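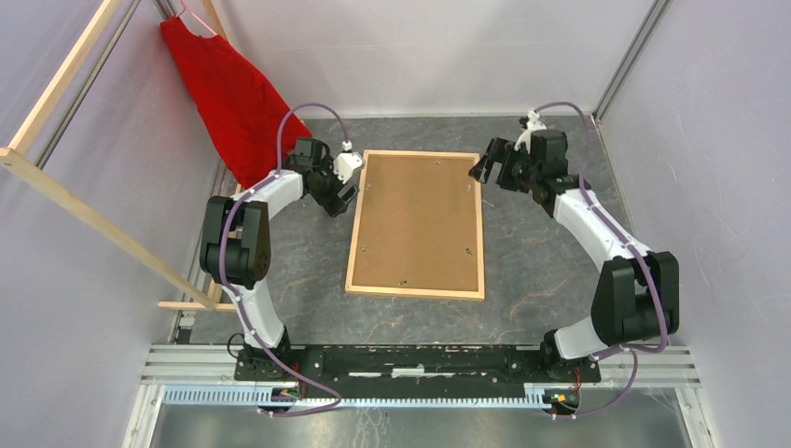 *The cork board before it goes up on the wall, with a red garment on its pink hanger in the corner.*

**Tarport's notice board is coming back, and I'm the one who gets to fuss over it**

If you've been into the Doherty building since March you'll have seen the sad pale rectangle by the stairs where the old board used to hang. It came down when the hallway got painted and it did not survive the trip (the backing had gone to crumbs, and I was picking cork out of my sweater for a week). So, good news! We have a new one, and it should be on the wall before the clothes swap.

It's a plain cork board, taller than it is wide, with a narrow natural-wood frame. I was hoping for something bigger, I'll admit it, but the wall between the stairs and the coat closet is skinny and a wide board would have meant moving the fire extinguisher, and I've already had that conversation with the building people once. Tall and narrow it is. The cork is a nice even tan and I really like it with the light frame. The old one was that orangey brown that made every flyer look like it was from 1983.

I asked Sorcha Cronin, who ran the old board for longer than I've lived here, what she'd do differently this time. She didn't even have to think. "Take things down," she said. When she cleared the old board she pulled off flyers four deep, and one at the bottom was for a bake sale at the Vostach Street school, which closed before my kids were born. She kept that one. I would have too.

So there are going to be a few rules, and please don't yell at me about them:

- Put the date you posted it in the bottom corner of your flyer. Anything older than 2 months comes down.
- Half a sheet of paper or smaller. It's a narrow board and a full-size poster eats the whole thing.
- Pins, please. Tape pulls the cork up and staples are worse.
- Lost pets go at the top and stay until they're found.

I'd also love it if people selling furniture would write SOLD on their card when it's gone. I drove all the way across town for a dresser last winter. Still annoyed.

Money stuff, for those who like to know: the board and the hanging hardware together came to $70, paid out of what we made at the spring book table. There's a bit left over that's going toward pins and a little cup to keep them in, and if you have a jar of push pins in a drawer somewhere that you never use, I will gladly take them off your hands.

Now, the swap! Same setup as last time, in the downstairs room, with clothes on hangers on the racks and kids' things folded on the tables. Bring your own hangers if you can because we always run short, and any color or kind is fine. Shoes in pairs, tied or clipped together. Last time we counted 766 pieces by the end of the afternoon (I did not believe it either, but Sorcha had the tally sheet) and the leftovers filled the back of her station wagon twice. We could really use 2 more people for the folding table, mostly in the first hour when everybody shows up at once. Coffee is coming from Stirura again, along with those almond things if we get our order in early enough.

Sign-up for the folding table will be the first thing pinned to the new board. Until it's hung, the sheet is on the clipboard at the front desk, and there's a pen on a string. Please leave the pen on the string.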